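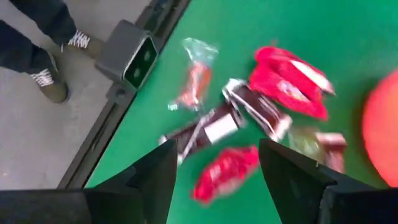
Candy sorting is the division of mixed, individually wrapped sweets into groups, usually by placing each piece in one of several containers. It is done at home after Halloween and other holidays, in schools and offices before a party, and in small packing rooms where assorted bags are put together by hand. The word also covers the reverse task, in which separate kinds are brought together in fixed proportions to make a mix.

Background

Most candy handed out at Halloween in the United States is sold in small wrapped portions, often called fun size or snack size. A bag collected over one evening in October may hold hard candy, chewy candy, gummies, chocolate, and small packets of chips or other salty snacks. Households commonly empty the bag onto a table or the floor and divide it before any of it is put away. Children often treat the sorting as the first step in trading with brothers, sisters, and friends.

Sorting criteria

The simplest method is to sort by type. Hard candy and gum go in one container, and soft candy and chocolate in another. Chocolate is often kept apart, as it melts at lower temperatures than most other sweets and can pick up the smell of mint.

Sorting by color is common in classrooms and for decorated tables. It goes by the wrapper when the wrapper is opaque and by the piece itself when the film is clear. Mixed-color pieces are usually left to the judgment of the person sorting.

Sorting by allergen is slower, because small wrappers do not always carry a full ingredient list. Pieces without a readable label are generally put in a separate group and checked against the outer bag, if it was kept. Nuts, milk, soy, and wheat are the ingredients most often looked for.

Containers

Plastic buckets are widely used. Those sold for trick-or-treating have a single swinging handle and a wide opening, and many carry a printed face. Orange, green, purple, and black are the usual colors. A bucket that tapers toward the base can be stacked inside another of the same kind when empty, though one with a fixed lid cannot. Using a different color for each group makes written labels unnecessary – a bucket of one color for candy and another for salty snacks, for instance.
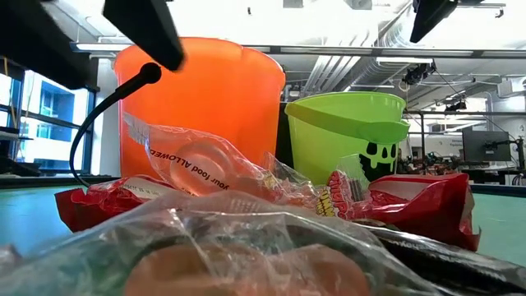 Larger buckets suit bulky packets, which trap air and take up more room than their weight suggests. Shallow trays are preferred for small hard candy, as the pieces can be seen without digging. Paper bags are cheap but tip over easily when half full.

Work surface

A flat, plain surface in a single color is the easiest to work on. Clear wrappers are hard to see on white or patterned tabletops and may be missed when the last pieces are gathered up. The mixed pile is normally spread to one layer, with the containers at the back or to one side so that the arms do not pass over pieces still waiting to be sorted.

Wrappers

Two forms are common. The twist wrap is a square of film or waxed paper turned at one or both ends. The flow wrap, or pillow pack, is a tube of film with a seam along the back and a crimped seal at each end, the edge of which is often serrated for tearing. Pillow packs are picked up most easily by the crimped end. Gripping the middle can crush the contents, particularly in the case of chips.
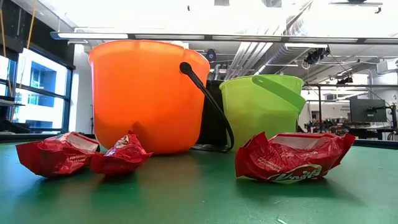 Torn or open packages are removed during sorting. A puffed packet has not necessarily spoiled, as many snack packets are filled with gas when they are sealed.

Commercial hand sorting

In Ellport, the confectionery packer Grandden ran a hand-sorting room for its holiday assortments. Its standard mix, sold under the name Kaltetti, held 40 pieces of 4 kinds. Lindiwe Mtshali, who supervised the room, had the sorters work in pairs, one filling and one checking, and the firm kept that arrangement after it moved the rest of its packing to another building.

See also

Candy bag
Flow wrapping
Trick-or-treating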